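Silver earrings gone black after one summer — ruined or just dirty?

Posted in Jewellery & Accessories

Haruto Oshima
26/05/2021

I bought my wife a pair of sterling drop earrings from Stindier in December, the ones with a small oval moonstone in a plain bezel. They were $40 on sale, so we are not talking about the crown jewels. She wore them maybe 18 times, mostly to the beach (I did suggest otherwise, and was thanked for my input). They now look like something recovered from a shipwreck. The hooks are dark grey and there's a yellowish tinge around the stones.

They're stamped 925. Does that mean they're fake, or is this normal? My mother-in-law says toothpaste. A bloke at work says foil and bicarb in hot water. I would like to stay married, so I'm asking before I do either.

Yara Majali

Normal. The 925 stamp means 92.5 per cent silver and the rest is usually copper, and it goes dark with salt, sweat, sunscreen and the sort of air we all insist on breathing. Fake ones tend to turn your ears green instead.

Please don't use the toothpaste. It's mildly gritty and will leave the silver with a lovely grey haze of fine scratches. I know everyone's mother-in-law swears by it. Mine did too, and her rings looked like they'd been through the dishwasher with gravel.
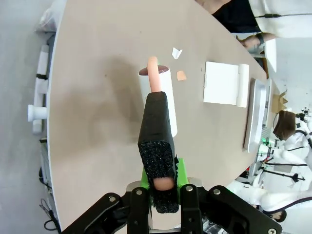
White cup on the beige table

Foil and bicarb does work on plain silver, but I wouldn't dunk moonstone in hot water. It can crack along its layers if the temperature jumps, and if the stones are glued in as well as bezelled you may end up with four pieces of jewellery where you had two. Lukewarm water, one drop of dish soap, a baby's toothbrush that no longer belongs to a baby. Dry them properly, then go over the metal with a silver cloth and keep off the stone. The yellow tinge is just early tarnish and should come up first. The hooks will take longer.

After that, a zip-lock bag with the air squeezed out. Earrings go on after the sunscreen and come off before the swim. Good luck raising that one.

Tutmont

just get a silver cloth from the chemist, mine was 7 bucks and I've had it for years. don't wash the cloth — I did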